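Workshop notebook, Flernska sorting materials
Entry for May, second half. Room 6, Arsenault building.

Purpose of entry: to record the condition, color grouping and storage of the foam cubes ahead of the summer issue, and to list open points for colleagues who will use the room next month.

Stock. The Gollitz delivery was checked in on Tuesday morning. The delivery note gives 665 cubes. The count at the bench agreed with the note. With this delivery entered, the stock book stands at 3,944 pieces, including the older cubes that were returned from loan in the spring. Offcuts and glued pieces are not included in this total and should continue to be logged on the back page.

Packing of the delivery was acceptable. Two of the bags had split along the seam and were replaced with bags from the drawer under the window. No cubes from the split bags were marked or torn. The labels on the outer cartons were correct for quantity but gave the colors by supplier code only. A key to the codes has been requested from Gollitz and will be taped inside the cupboard door when it arrives.

Color grouping. The present color list was drawn up for the first Flernska issue and has been added to several times without review. It now contains a number of names that different members of staff use for the same cube, and at least one name (rose) that is used for two different cubes. For the trial, the long table was set out with a mixed selection and an open bin at either end, turquoise at one and pink at the other. Cubes were left loose between the bins and were not put into color order beforehand.
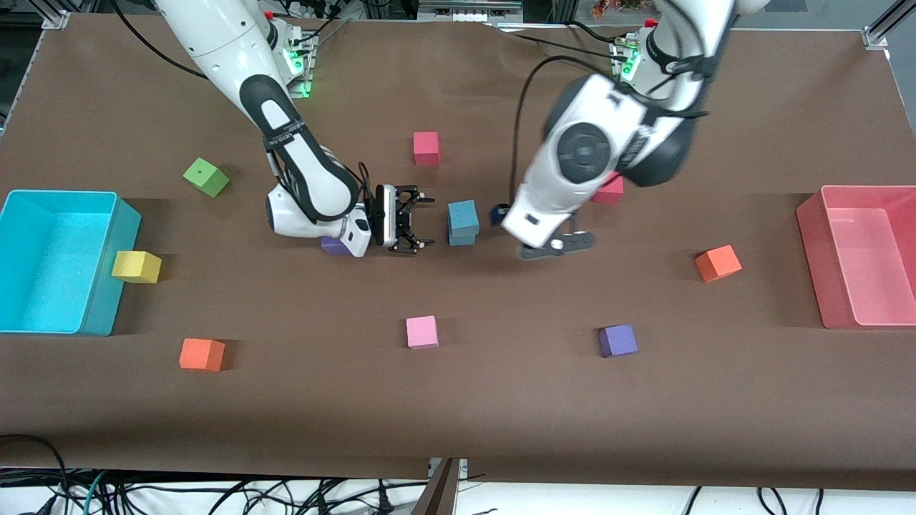
Comment added at 4:30 p.m.: I would ask that the bin colors be settled before the color list is. If a bin is pink, people will put pink cubes in it whatever the written sheet says, and the same goes for turquoise and anything close to it. Last term we had to re-sort an entire shelf on this account. Could we go back to the plain bins, or at least put a large printed label on the front of each?

The comment is noted, and the concern is a fair one. The plain bins were retired after the rims cracked, and the Sokitz tubs ordered in their place come only in colors. The printed label is the simpler remedy and will be tried first. Labels should be in black on white, should carry the group name and no color swatch, and should be fixed on the long side so that they can be read from a standing position. A decision on the bins themselves is deferred until the label trial has run for two weeks.

Sorting sheet. The current sheet asks the user to place "warm" cubes in one bin and "cool" cubes in the other. In practice this gave rise to discussion over purple, which was placed in both groups by different users on the same afternoon. It is proposed that purple be named explicitly on the sheet as a cool color. The remaining wording can stand. A second version of the sheet, which asks only for matching pairs, is in draft and has not been tested.

Cleaning. Cubes handled during the trial were wiped with a damp cloth and mild soap and laid on the rack overnight. Solvent wipes are not to be used on the foam. The bins were rinsed and dried by hand. The table was wiped at the close of the session with the usual spray, which should be kept off the cubes.
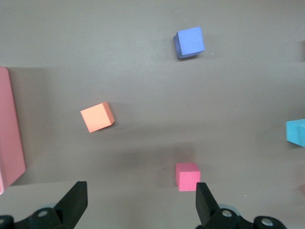 The naming of the pinks and oranges requires attention before the list is reprinted. The written list has "pink" as a single entry, and it has "orange" beside it with no further description. On the table the difficulty is plain enough: the small pink cube is a bright, strong pink, while the large pink piece over to the left is much less saturated, and the orange cube is pale enough that peach would be a reasonable name for it. The proposal is to enter "bright pink," "light pink" and "peach" as separate names and to keep "orange" for stronger shades only. Blue may remain as it is, with navy listed on its own line.

Comparison of colors should be carried out with the top face of each cube toward the reader. The side faces look darker in shadow, and a cube judged from the side can easily be put down as the neighboring shade. Comparison late in the day is discouraged unless the overhead lights are on.

Storage. The cupboard holds 256 cubes per shelf in the new bags if the bags are laid flat, and fewer if they are stood upright. Bags should be laid flat. Heavy items are not to be placed on top of them. Several cubes from the lower shelf had taken a set along one edge where a box of clamps had been left on the bag; these have been moved to the practice stock and entered there. The clamps are now in the tool cabinet.

Open points.

1. Color code key from Gollitz: requested, not yet received.
2. Bin labels: to be printed and fixed before the next session.
3. Revised color list: draft to be circulated within the week. Comments may be written directly in this notebook.
4. Sorting sheet: purple to be added to the cool group. Matching-pairs version to be tested.
5. Stock book: spring loan returns are entered as a single line and need to be divided by color once the new names are agreed.
6. Split bags: Gollitz to be informed when the code key is next discussed.

Room left in order, cupboard locked, key returned to the front office.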